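Section 2. Before You Buy: Planning and Budgeting for a Two-Arm Bench Cell

This section comes ahead of the assembly instructions on purpose. Most of the support mail we receive at Olix concerns decisions made before the box was opened, usually by someone who has since changed departments. Read it with whoever holds the money.

2.1 What you are planning for

The guide assumes a tabletop cell: two small arms fixed along the near edge of a work surface, walls on three sides, and a fixed camera looking in. It suits light sorting, bagging and packing trials. It does not suit engine blocks, hot soup, or the job your director saw in a film.

You will need to settle five matters before requesting a quotation:

1. The task, written in one sentence.
2. The space, measured by a person holding a tape measure.
3. The arms and grippers.
4. Everything that is neither an arm nor a gripper.
5. The name of the person who will look after it.

Item 4 is where budgets go to die. Item 5 is where projects do.

2.2 Writing the task sentence

1. Write down what goes in, what comes out, and what happens between. "Move produce from a basket into a bag" is a good sentence. "Explore automation opportunities" is a bad one and will cost you more.

2. List every object the arms must touch, including packaging. People remember the tomato and forget the bag. The tomato holds its shape while you think about it. The bag has other plans.

3. Mark each object as rigid, soft or floppy. If anything on the list is floppy, put a second arm in the plan now. One arm can drop an item into an open bag. Getting the bag open in the first place is generally work for two.

4. Decide what counts as finished. Is the item in the bag, or is the bag also closed, lifted and put somewhere? Each verb you add is a line in the budget.

5. Have someone outside the project read the sentence back to you. If they ask a question, the sentence is too short.

NOTE: Start with toy or dummy items if your real product bruises, leaks or goes bad over a weekend. A plastic peach can be dropped all day. Budget for the real thing at acceptance, when you will find out how much kinder the plastic one was.

2.3 Measuring the space

1. Measure the bench, then measure it again with the arms' full reach drawn on it in tape. Elbows travel outward. Catalog drawings tend to show the arm folded up like a sleeping bird.

2. Add clearance behind the bases for cables. A cable needs room for its loop, and the loop needs room to move when the arm does.

3. Check that the bench is stiff. Push a corner with one hand. If the coffee moves, buy a different bench or stop putting coffee on it. We recommend both.

4. Decide on walls. Plain, pale, matte panels are cheap and give the camera a calm background. They also keep round objects from leaving the building.

5. Confirm that a person can reach in from the front to reset the objects with the power off. You will do this far more often than you expect.

CAUTION: Do not plan a layout in which the only route to the power switch passes through the working area. The Grotby site did. They have since moved the switch.

2.4 Choosing arms and grippers

1. Take the weight of your heaviest object, then check it against the arm's rating at full stretch. The rating on the front page of the brochure is usually given close to the base, where the arm feels strong and confident.

2. Buy both arms as the same model. It is tempting to pair a good arm with a bargain arm. You will then own two sets of spares, two sets of habits and one regret.

3. Ask for the price of a single replacement servo, and how long it takes to arrive. If the sales office has to call you back, write that down as an answer.

4. Choose a gripper for the most awkward object on your list. Jaws that manage a round fruit may do nothing useful with thin film, and fingertips that pinch film nicely may let the fruit roll out. Budget for a second set of fingertips. They are wear parts in any case.

5. Confirm how the bases are held down. Aluminum extrusion rails cost more than clamps and save more than they cost the first time somebody leans on the table.

NOTE: Our regional dealer in Irnley will lend a demonstration pair on request. The waiting list is longest in December, when everyone discovers unspent money at the same time.

2.5 The rest of the shopping list

Copy the following list into your request. Strike out only what you have personally seen in your own stockroom.

Power supplies, one per arm, plus a spare
Emergency stop and its wiring
Spare cables in every length used
Cable ties, clips and strain relief
Base plate, rails and fasteners
Work surface and wall panels
Camera, mount and a lens you have tried
Fixed lighting that does not depend on the window
Control computer
Test objects, in duplicate
Consumables, bags in particular
Spare servos and fingertips

Bags deserve a word. A thin bag changes with handling. It picks up creases, it stretches at the mouth, and by the end of the day it is a different object from the one you started with. Order a case of 33 or more from a single batch and number them. If the supplier changes the film halfway through your trial, you will be tuning for a bag that no longer exists.

2.6 Setting out the budget

1. Divide the request into five headings: arms, structure, sensing, spares, people. Reviewers distrust a single large number and are soothed by headings.

2. Set spares at no less than 26 percent of the price of the arms. You will be told this is excessive. Leave the figure where it is and look tired.

3. Cost the people honestly. Somebody must set out the objects, run the trial, put the objects back and write down what happened. If this person already has a full-time job, they do not count as free. They count as late.

4. Include setup time as its own line. Unpacking and bolting down is the short part. Cable routing, calibration and finding the missing hex key make up the remainder.

5. Add the second year. Servos wear, fingertips polish themselves smooth, and the computer will want an update on a Friday afternoon.

6. Keep a contingency and call it "integration." A line called contingency gets cut. Valdemar Skov, who wrote the first edition of this guide, regards this as the only genuinely original idea in it.

CAUTION: Do not fund the arms this year and the spares next year. Next year's budget has a servo-shaped hole in it already.

2.7 Checking the plan against a working layout

Compare your drawing with the layout below before you send it for approval. Look at how much of the surface is occupied once both arms, a container and a bag are in place, and then look at your own bench dimensions again.
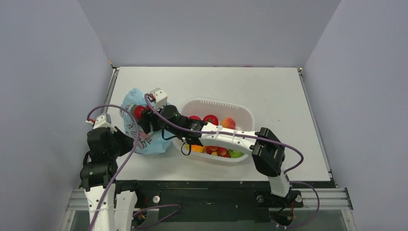

Fig. 2-1. Two-arm bench cell with toy produce, basket and plastic bag. Right arm holding a red fruit over the bag.

1. Check overlap. In Fig. 2-1 the right forearm passes straight across the basket to get to the bag, so part of the contents sits beneath it. If your camera must see every item at all times, plan for a second viewpoint or a different basket position, and price it now.

2. Check the cables. The purple cables in the figure run in generous loops, one of them out past the right-hand base. Draw your loops on the plan at their real size. A side wall placed tight against the base on paper will be rubbing on something in practice.

3. Check the mounting. Both arms stand at the near edge, with rails at the front. Your bench needs a front edge that will accept this. Rounded decorative edges will not, however much facilities paid for them.

4. Check the container. A slatted basket is easy to get and easy to replace. Before ordering, confirm that your smallest item will not post itself through a slot, and that your fingertips will not fit into one either.

5. Check the bag. Plan on it lying down and crumpling. If your process needs it upright and open, you also need a holder, and the holder needs a heading in 2.6.

NOTE: The Nghiêm fixture kit includes a bag holder, a basket locator and a strip of non-slip matting. The matting is the part customers reorder.

2.8 Submitting the request

1. Attach the task sentence, the bench drawing and the full list from 2.5.

2. State what you will be able to show at the end of the trial and what you will not. The second paragraph protects you from the first.

3. Name the person responsible and get their agreement in writing. Their agreement, please. Their manager's enthusiasm is a separate document.

4. Send the order for arms, structure and spares together. Arms that arrive ahead of their base plate tend to be "just tried out" on a desk, and the warranty in Section 9 has views on desks.

5. On delivery, count the boxes against the packing slip before signing, and keep all foam inserts until Section 3 is complete.

If the request is turned down, reduce the task sentence before you reduce the spares. Then return to 2.2, step 1.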